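New lock counter at Jetov Hardware

December 23, 2024

I finally stopped by Jetov Hardware to see the new locksmith counter, and I'm so glad I did! Cullberg Lock & Key moved in at the back of the store this month (past the paint, next to the mailboxes), and they'll cut house keys while you shop. I had two made for my sister's place and they came to $7.

They also rekey locks if you bring them in loose, and they keep 3,000 key blanks on the wall, including a bunch for old Carbone padlocks like the one on my shed. Car keys start at $70, but you'll want to call ahead for those. 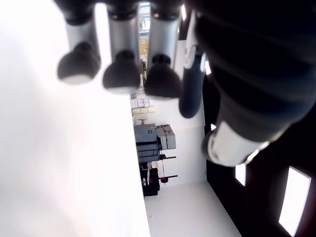

The counter is open until 6 on weekdays and closes at noon on Saturdays. House calls are still run out of the old shop on Fetormont Avenue, at least until the lease is up in February, and the phone number is staying the same.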